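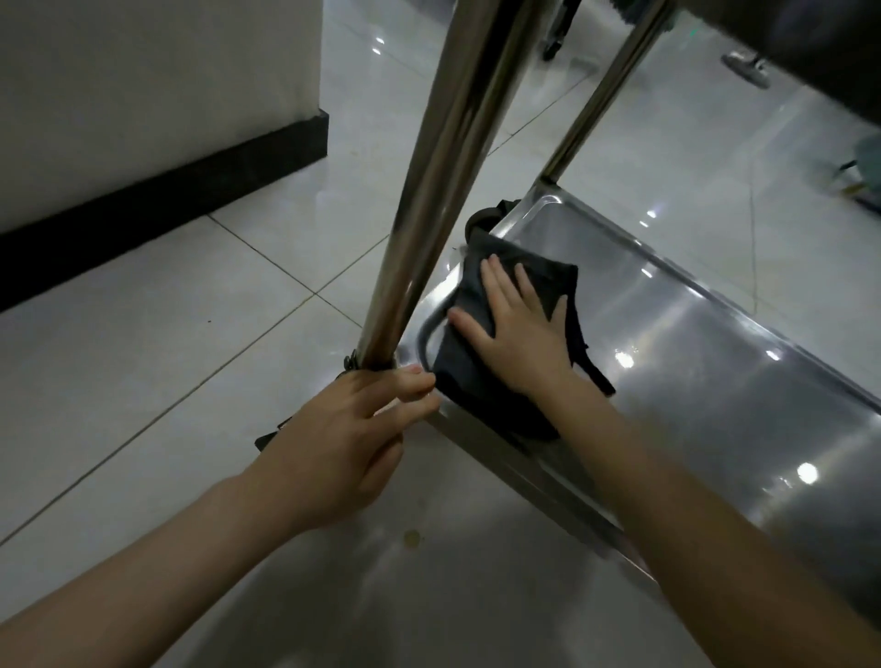 Working a folded cloth into the end of a low shelf, close to the casters.

How to wipe down a trolley when the carriers do the walking

4 min read

If you have worked at Furer for any length of time you will remember what the end of lunch used to be like. You loaded a trolley, pushed it 70 metres down the corridor to the wash-up, found a gap, emptied it, and pushed it all the way back again, usually with one wheel that had ideas of its own. A trolley got wiped if you had a moment, and mostly you hadn't.

Since August the Kaimal carriers have been doing that walk for us. They slide in low, take the trolley by its frame and bring it back empty. We serve 300 lunches on a full day and the walking has more or less gone, so the job that used to be squeezed in at the end is now the main thing we do between half past one and three. Several people have asked for it to be written down properly, and here we are at last.

Before you start

Wait until the carrier has let go and rolled back to its line. Put the blue tag on the trolley. The tag tells the Jatance screen by the hatch that a person is busy with it, and the carriers will leave it alone until you take the tag off and press Ready. Please do both! A trolley with no tag can be collected while you are still leaning over it, and although the carrier stops the moment it feels resistance, it does make you jump.

Wiping the shelves

1. Start at the top and go down. Whatever you miss will end up on the shelf below, so you may as well follow it.

2. Fold your cloth into a thick pad. It gives you a firm edge to push with and several clean faces to turn to. A cloth opened right out only skates about.

3. Do the middle of the shelf in long strokes, and then go back for the rim. The carriers don't mind a grubby middle, but the raised edge is where food collects and dries.

4. Keep your spare hand flat on the shelf or the rim while the other one pushes the cloth. These trolleys are on wheels and will drift off politely if you only lean on one side.
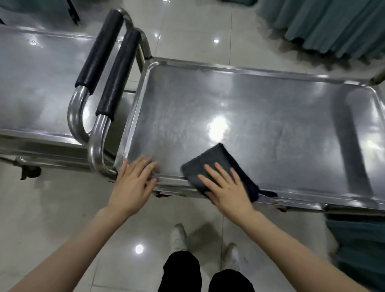 Handles, posts and feet

We all used to wipe the handle first, as it was the bit we held. The carriers don't touch it, and after a few weeks we noticed that the handles were being forgotten altogether. People still move trolleys by hand at the serving end, so do give the tubing a proper wipe, including the bends, and go over the black foam grips with a well wrung-out cloth.

Next, the bottom shelf. It is a nuisance to reach (bend your knees, and move your feet in close) but it matters more than it did. The carrier reads its position from underneath, and a blob of custard hanging off the lower frame can be enough to make it stop halfway down the corridor and wait for help. Run the cloth over the short end where the posts meet the shelf, and have a look at the casters while you are down there.

Spills that have found a corner 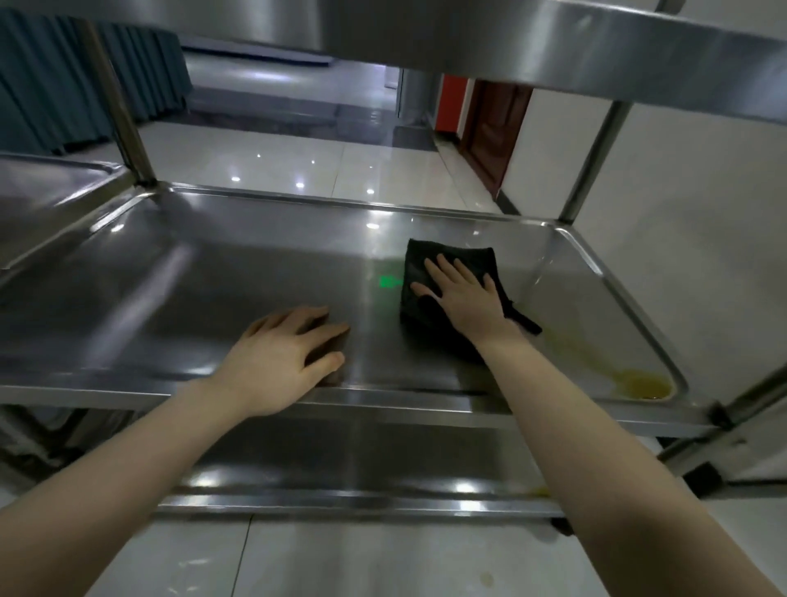

By the Furer dining hall team | 11 Mar 2019

Liquids are the one thing that has got a little worse, and we'd rather say so. When you pushed a trolley yourself you could feel a full jug moving and you slowed down without thinking. The carriers brake evenly, though they don't know what is on board, and anything runny heads for a corner and sits against the lip. The yellowish-orange puddle in the front right corner is typical enough, and so is the drip on the front of the shelf underneath.

Bring the cloth in from the dry side and press down over the puddle. Pushing at it from the middle sends it over the rim. Turn to a clean face, wipe back along the streak to where it began, then follow the lip round the corner with a finger inside the cloth. Check the shelf below, and then the floor. If there is anything on the tiles, leave your tag where it is until you've dealt with it.

When you are happy with the lot, take off the tag, press Ready and stand clear of the line.

How long should it take?

We have 11 trolleys in use, and with two people wiping there is time to do them all without rushing. When the carriers came in, Kostov, who look after the rota for us, first put one person on the job. That was lonely as well as slow, and it was changed after the team asked. Some of us do miss the walk, it must be said, and the chat at the far end of it. There is now a shared tea break with wash-up, which helps.

Comments

Evening porter: The bit about the lower frame is spot on. We had two stoppages in a week and both were gravy.

Serving side, early shift: Could we have more blue tags please? They keep going home in apron pockets, mine included, sorry.

Wash-up: Agree about the tea break. My knees are happier without the pushing but less keen on the bottom shelves. A kneeling mat would be lovely.

Contact the dining hall office | Copyright Furer | Back to top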